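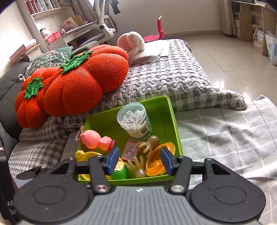

Loan La reckons I should tip the lot into a garbage bag, shut my eyes and walk it to the bin before anyone under ten gets home. She left that as a comment on my last post, and I've been thinking about it ever since, because she's probably right and I just can't do it!

So the green box stays, for now. It's on the bed with me this arvo while I have another crack at the small stuff, the party bag bits and play food and whatever else has no proper home. The pink pig is a keeper (obviously, look at him). The yellow plate can go back with the tea set, if I ever find the tea set. But what do you do with a sticky hand? Or a sticky octopus, for that matter? They're good for one glorious flick and then they're covered in fluff, and yet if I chuck one out I'll be asked for it by name at bedtime.

The cotton swabs belong in the bathroom. No idea why I keep finding bathroom things in with the toys, but there you go, that's our house.

My rule this time is 15 minutes and then a cuppa, no matter how far I've got. I used to save it all up for one mammoth day in January and end up cranky, sitting on the floor with a pile in every doorway. Little and often is much kinder. The pumpkin cushion and the floppy-eared rabbit aren't up for discussion, by the way. They live on the bed and they're staying on the bed.

Books are next, and I'm dreading it. Olaia Escobar, if you're reading, I still have 5 of yours and I promise they're coming back to you.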